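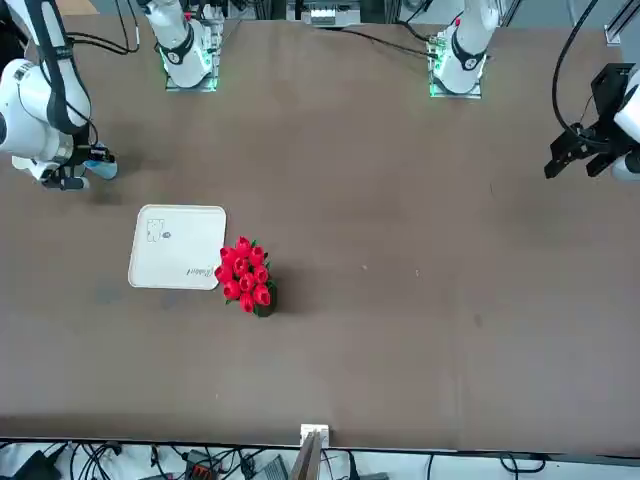 Posted by benchtop_mk, 10/10/2018

Forums > Kits and Arms > Erkico
Home Topics Unread Members Log in

Erkico two-arm kit, worth it for tray work?

We are looking at the Erkico kit with two arms and parallel grippers. The job is small: lift a potted bouquet and set it on a white tray. The pot stands right against the rim of the tray and I don't know if the fingers open wide enough. The Sterkau kit is $271 cheaper but the arms ship without bases. Has anyone used either one?

Wouters
Had the Erkico since January. Flowers are harder than they look. Grip the pot, never the heads, and start with the pot a few inches away from the tray. Ours needed 15 tries before I had the approach height right. The green light on the base plates can be dimmed in the settings menu. Cable length is fine for a normal table but tie them up underneath or you will kick one out.

deskarm
sterkau is ok

plainfield_lab
Ask the seller which fingers are in the box. There are two lengths and the short ones were too short for our pots. Skirico sells longer ones that fit, delivery took about 2 weeks. I would not buy the Sterkau unless you can make your own bases.

Related topics
Gripper fingers for round pots
Sterkau base plate drawings
Erkico settings menu resets after power off
Skirico order status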